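Last updated in July

Up at 5:40 because the gutter over the back door was dripping again. I put a bucket under it and could hear the bucket instead, so that was no better. Made coffee and sat with the county map until it got light.

The plan was to walk the old Drurno rail line from the road crossing to the water tank. I have done the north half twice and never the south half. It rained all night and I thought about putting it off, but the radar showed the rain moving out by eight and I had already made the sandwiches.

Parked at the Drullwood turnout at 8:15. One other car there, with a kayak rack and no kayak. The gate is the same gate as last year but the chain is new. You still go around the left side, where the fence stops at the ditch. My boots were wet before I had gone fifty feet and stayed that way all day.

The first two miles are easy. The ties are gone and the ballast has been covered with enough leaves and dirt that it feels like a regular path. Sumac on both sides, and blackberries not ripe yet except for a few on the south side of the cut. I ate those. They were sour. The cut itself is deeper than it looks on the map, with water running down the rock in three or four places and ferns wherever there was a ledge. It was a good ten degrees cooler in there and I put my jacket back on.

Past the cut there is a mile marker still standing, a concrete post with a 27 on it. I had read that all of them were pulled out when the line closed, so I was pleased. I wrote down where it was. The number must be the distance from Harno junction, and when I checked tonight with a piece of string on the map it came out close enough.

The first bridge is fine. It has been decked over with planks and somebody put up a rail on one side. The second bridge is not fine. The deck is gone for the middle third and you can see the creek through it. I went down the bank and crossed on the rocks, which took longer than it should have. The creek was up and brown. I got one leg wet to the knee. On the far side I found the old stone footing from whatever bridge was there before this one, about twenty yards upstream, with a birch growing right out of the top of it.

Had the first sandwich there at 10:30. Egg. I forgot the salt.

After the second bridge nobody has cleared anything for a long time. There were 13 trees down across the grade between the creek and the siding. I kept count because I want to write to the trail association and they always ask. Most were ash. Two were big enough that I had to go around, and going around meant going down into the wet part and back up. If they want a crew in there they will need to bring saws in from the south end.

I have been meaning to go through my own saws and hand tools before the fall work days. The box in the garage is a mess and half of what I need is at the bottom. 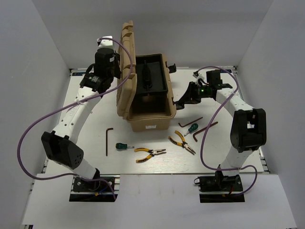 Open tan toolbox, seven hand tools out on the table.

Seven would be plenty for what I do out there. I carried a folding saw, a pair of loppers and a small pry bar today and only used the loppers. The pry bar stays home next time.

The siding is where the line widens out for a quarter mile. There were two tracks here once and you can see both beds, with a low strip of cattails between them. The loading platform is still there under the grapevine. It was for the Ladefoged quarry, which shipped stone out of here until the good rock ran out. I climbed up and walked the length of it. I paced it at 700 feet, though my pace is not worth much over broken concrete. At the far end there is an iron ring set in the wall, as thick as my thumb. No idea what it was for. There was also a pile of bottles, all modern.

The sun came out a little before noon and everything started to steam. Then the deerflies came out. I walked the next mile with my hat in my hand, swinging it around my head. Saw a box turtle in the middle of the grade and a pair of wood ducks on the pond past the siding. Heard a pileated woodpecker but did not see it.

Reached the water tank at 12:50. The tank itself has been gone for years but the stone base is in good shape, round, as high as my chest, with a doorway on the downhill side. Inside it was dry and full of old leaves. The topo map has a benchmark near it, 1,916 feet, and I spent a while looking for the disk. I checked the base, the culvert and the big flat rock by the culvert. Did not find it. It may be under the dirt on the uphill side, where the bank has slumped. I will bring a trowel.

Ate the second sandwich on the flat rock. Changed my socks, which helped for maybe ten minutes.

I took the town road back instead of crossing the creek again. It is longer, but it is gravel and mostly downhill. One pickup passed me and slowed down for the puddles. A field of hay had been cut and rained on, which is a shame for whoever cut it. There is a farm stand past the church with a coffee can for the money. Bought a bag of beans and a jar of pickled beets. I only had a five so they got the extra dollar.

Back at the car at 3:35. The other car was gone. Left heel is rubbed raw and there is a good bruise on my shin from one of the ash trees, don't remember which. Took two ticks off my sock and none off me, but I will look again in the morning.

Home by 4:30. The bucket was full. Emptied it and got the ladder out and found the seam had opened up where the two lengths of gutter meet. There was a wad of maple seeds behind it. Cleaned those out and put sealant on once the metal was dry enough. We will see with the next rain.

Beans and beets and a pork chop for supper. Put newspaper in the boots.

To do: write to the trail association about the trees and the second bridge. Trowel. Look up the quarry ring. Buy salt packets or just take some from the diner. New laces for the left boot.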